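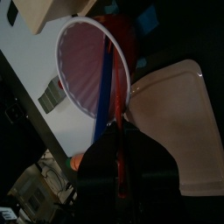

From: Adebisi
To: Grinus pond and garden list
Date: Saturday, June 8, 2024
Subject: Re: Nets for the children's pond table

> We want to buy small nets for the pond table at Garnalus, the sort with a
> plastic hoop and a long handle. Last time the mesh came away from the
> rim in the first week. Does anybody know a kind which lasts? Also, is a
> white tray really necessary, or can we use what is in the cupboard?

Dear all,

I can answer a part of this. We have used such nets at Rurkero for 3 summers, and I have repaired many of them.

Please look first at how the mesh is fixed. If it is stitched along the inside of the hoop, it can be sewn again with ordinary polyester thread, and a child of ten can do it. If it is glued, I would not buy it. The glue became soft for us already in the second month, and after this the net is only a ring on a stick.

The mesh should be fine, but you must be able to see a little through it. Ours are pink and the children find the snails in them quite easily. With dark green mesh we had to turn the net inside out each time, and the small creatures did not like it — neither did the parents with clean shoes.

About the handles: different colours are useful. We say "the red ones stay on this side of the pond" and there is less quarrelling. Please rinse the nets in tap water after use and hang them by the handle. When they lie in a heap the hoops become bent, and a bent hoop leaves a gap at the bottom of the tank.

For the tray, it is not necessary to have white. A beige one with a raised rim works well if the floor is smooth and plain. I would choose rounded corners, as dirt does not stay in them. We fill it to 2 centimetres, not more, because somebody always lifts it.

I have not tried metal hoops. If someone on the list has used them over the winter, from November on, I would be glad to read how they were in spring.

With kind regards,
Adebisi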